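The Lighthouse at Dedow

My brother gave me the lighthouse because he felt guilty, and I took it because it had 2,615 pieces and I'm not made of stone.

You'd have to know Herkiren kits to understand. They only ever made one run of the Lighthouse at Dedow, and by the time I'd saved up for it the shops had sold out and people were asking silly money. I used to look at the listings in bed. I never bid. I just liked knowing it was out there, with its little winding stair and its keeper and his goat.

So when my brother missed my wedding (long story, wrong airport) and turned up in August with a box the size of a suitcase, I forgave him before he'd got his shoes off.

"It's been opened," he said. "But the man swore it's all there."

The man was called Tsz-kin Pan, and he'd put a note in the lid. It said, in very neat capitals, that he had built it once with his daughter and taken it apart alone, and would I please start with the rocks. That was the whole note. I read it three times and then I put the kettle on.
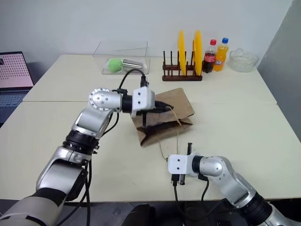

I started with the rocks. I did them on the kitchen floor over two evenings, all 82 of the grey slopes, which look the same until you've put one in backwards and have to dig it out with a butter knife. My husband Mok stepped over me with his dinner. He's a patient man but he does like to sit at a table, and I'd taken the table as well.

By Sunday I was up to bag 36 and the stair was going in. It's lovely, that stair – you build it upside down and then flip the lot, and for one horrible second you think it's going to come apart in your hands. Mine didn't. I shouted so loudly that Plultard, our cat, left the house.

Then I got to the lamp room and there was a brick that wasn't in the instructions. It was a plain yellow one, two by two, pushed up under the floor of the gallery piece where you'd never see it unless you were building. Somebody had written on it in biro. Just a J, with a wobbly tail, the way a child does it.

I sat there for ages. Mok came in and looked at it and didn't say anything, just turned the radio down. 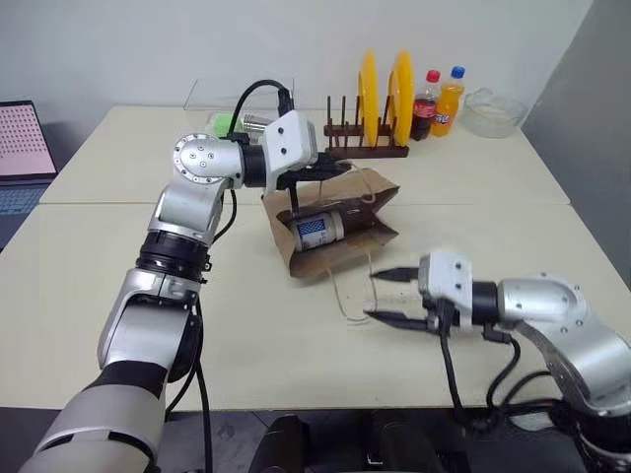 Brown paper bag, white table.

I had Tsz-kin's address from the parcel label. I wrote to him that night and asked if he wanted the brick back, and I told him the rocks were done and the stair had held. His answer took nine days. I'd got as far as bag 39 by then and stopped, because the roof goes on next and once it's on you can't get at the gallery.

"Leave it in," he wrote. "She hid it for whoever came after. She's at university now and thinks I've still got the box, so please send a photo and I'll own up."

I laughed so much I had to sit on the stairs. I'd been crying about that child for over a week!

The goat goes on last, by the way. Mine faces the sea.

Last updated: August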